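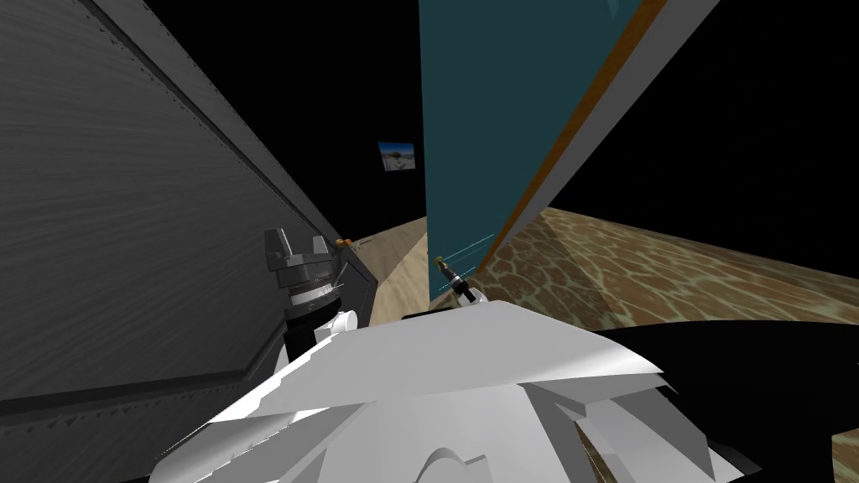

*Bouchra Berrada*

**Linker Greifer klemmt: was uns Lauf 170 gelehrt hat**

Liebe Runde, diesmal gibt es eine Panne zu berichten, und zwar eine richtig schöne! Unser zweiarmiger Roboter übt in der Simulation gerade an der grauen Metallplatte und der blaugrünen Platte, und lange lief das prächtig. In Lauf 170 blieb dann der linke Greifer unten an der grauen Platte hängen. Der Arm zog weiter, die Kraftbegrenzung griff nicht, und die Gelenkwerte schossen durch die Decke (so eine Kurve habe ich noch nie gesehen).

Corey Pomare hat über 96 Läufe nachgerechnet und den Fehler gefunden: Nach jedem Neustart lud Lunosico die Grenzwerte für den rechten Arm, für den linken aber nur Nullen, und Null heißt dort »unbegrenzt«. Am echten Gerät wäre das ein Fall für den Not-Halt gewesen.

Die Korrektur ist drin, fehlende Grenzwerte stoppen jetzt beide Arme. Tsion Tufa lässt seit gestern die ganze Serie mit 2.226 Läufen neu rechnen. Wer noch mit dem alten Stand arbeitet: bitte vor dem nächsten Start aktualisieren und mir auffällige Protokolle vom linken Handgelenk schicken, ich freue mich über jedes einzelne!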